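Keeping the Household Money Straight at the Kitchen Table

Posted 11/13/20

I pay for nearly everything with my phone now. Groceries, the water bill, the kid down the street who mows, my half of the pizza. It's wonderful and it's also how I managed to pay the same electric bill twice in June and not catch it until the next statement showed up with a credit on it! So these are the habits I've picked up since then, in no special order, and I do most of them standing in the kitchen with coffee.

Pick one account for house stuff. I used to let the phone pull from whichever card was on top, and at the end of the month I had grocery money in three places and no clue what we'd spent on food. Now I've got a plain checking account that does nothing but the house, and the payment app is tied to that and only that. On payday I move the month's amount over. When it's getting low, we eat from the freezer.

Write a note on every payment. Most apps give you a little box for it, and most of us type a smiley face or nothing. Type what it was! "Gutter repair, back side" beats a thumbs up when you're trying to figure out in spring who you paid and what for. I put the month in too if it's a bill.

Send a small one first. If I've never paid somebody before, I send two dollars, wait for them to tell me it landed, and then send the rest. My neighbor Eustaquio Solís taught me this after he sent the full price of a used table saw to a stranger with nearly the same user name as the seller. He did get it back, but it took 34 days and a lot of phone calls. Two people with the same name and the same kind of vacation photo is more common than you'd think (I've found four of me).

Keep a bill sheet where you'll see it. Mine is one piece of paper with the bills down the side and the months across the top, taped inside the pantry door with a pencil on a string. When I pay, I check the box right then, before I put the phone down. Yes, the app has a history. The history is fine for looking things up, but it won't show you a blank square where the water bill ought to be, and the sheet does. If you'd like yours out in the open, any bare bit of wall near where you eat will do, and painter's tape comes off a lot cleaner than the clear kind.

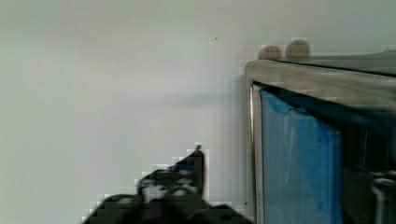

A plain, light wall with plenty of room for a bill sheet.

Turn on the alerts, but only the useful ones. I had every alert going at first and after a week I was swiping them away without reading, which defeats the whole purpose. What I keep now is one for any payment over 100 dollars and one for any login from a new device. Everything else is off, including the cheery ones about rewards.

Put a lock on the app itself. The phone's lock is one thing, but kids know your phone's code and so does anybody you've ever handed it to for directions. Look in the settings for a separate PIN or fingerprint. Please don't use the same four numbers as your bank card. And don't write the PIN on the bill sheet! I say this as somebody who wrote it on the bill sheet.

Have a plan for a dead phone. Mine went in the sink in the middle of washing up, and for two days I couldn't pay for a thing. There's an envelope of small bills in the baking drawer now, under the muffin papers, and an index card with the bank's phone number on it. Get the number from the back of your card and copy it by hand. If you search for it in a panic you can end up talking to a crook.

Sort out the receipts once a month. I save paper ones in an old recipe tin, standing up, newest in front. Anything with a warranty gets stapled to the manual. Thermal paper fades, so if it's for something big like a washer, take a picture of the receipt the day you get it and email it to yourself with the store name in the subject line.

Slow down when somebody's in a hurry. If a text says your account will be closed tonight, or a "cousin" needs money in the next ten minutes, put the phone on the counter and go do the dishes. Then call the bank or the cousin on a number you already had. My real cousin was a bit offended when I did this to her, but she got her gas money.

Next time I want to get into splitting bills with roommates or grown kids, so if you've got a system that hasn't started a fight yet, leave it in the comments.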